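3.2 Bowls on the table

Most of the earlier work on household crockery looks at plates and mugs. Bowls are harder to sort by eye, as two of them may share a shape and differ only in size, or share a size and differ only in glaze. Yeo and Cha asked 577 households what they kept in the kitchen cupboard and found that people named bowls by colour first and by use second. Size was mentioned mainly when two bowls of the same colour were kept together.

We took this as our starting point. The bowls were chosen so that colour alone would not be enough to pick out a single one. Green and yellow each appear twice, in different sizes, and one dark bowl has no partner. The four paired bowls carry most of the comparison, and the dark one serves as a check. All were set out on a light wooden table in a loose row (Figure 3), with no attempt to space them evenly.

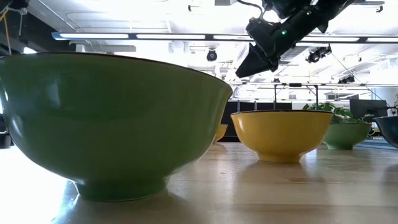 Figure 3. Green, yellow and dark bowls in a loose row. The small yellow bowl is mostly hidden behind the large green one.

3.3 Overlap and viewing height

Viewing height matters more for bowls than for flat dishes. From well above, a bowl shows its full rim and its size is easy to judge. From close to the level of the table, the rim becomes a thin line and the side does most of the work. In Figure 3 the flared body and narrow foot of the large green bowl are plain to see, while only a sliver of the small yellow bowl shows at its right. The smaller green bowl stands a little further back than the medium yellow one, so its apparent size is not a safe guide to its real size.

Glaze adds a second difficulty. A glossy surface picks up a pale highlight on the lit side and turns darker on the other, and the polished wood returns a faint copy of the bowl under its foot. In the notes from the Widley sessions, Jin-sol Jin recorded the reflection as part of the bowl in 4 entries out of 1,934. These were corrected before the counts were made.

We did not move the lamp or cover the table to remove the shine. Kitchen tables are often polished, and the same bowls on a matt cloth would have told us less about how they look at home. Stacked bowls are dealt with separately in Section 4.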